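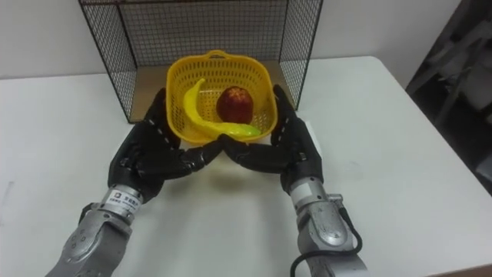 Right, more workshop odds and ends from my painting table. I've finished the second block of my Indetti pikemen this week, 18 to a tray, and a few things have saved me a lot of bother, so I'm writing them down before I forget again.

Glue your figures to old bottle tops with a blob of tack before you undercoat. I used to hold them by the base and always rubbed the primer off the feet. The tack peels away clean afterwards if you leave it somewhere warm for a bit.

Thin your washes with medium and go easy on the water. Mine kept drying with tide marks all over the cloaks — horrible on pale colours — and I'd already done 19 of them before I twigged!

Pikes bend if you so much as look at them. I snip the plastic ones off and drill the hands for wire, which sounds like a faff (it is, a bit) but you'll only do it once. Wear glasses when you cut the wire. The ends fly.

For bases I mix PVA, sand and cheap brown emulsion in a jam jar and slap it on with a knackered brush. One jar did 300 figures, my whole Dindusard army and most of the Cao cavalry. Stir it every few minutes or the sand sinks to the bottom and sets like concrete.

Magnetic sheet under the movement trays next. I got the thin stuff first time round and the command stand slid off on the stairs, so get the thicker one. And varnish on a dry day, gloss first then matt. I did a batch in drizzle one Wednesday and the lot went frosty. A coat of gloss brought most of them back, bar two drummers I'm still repainting.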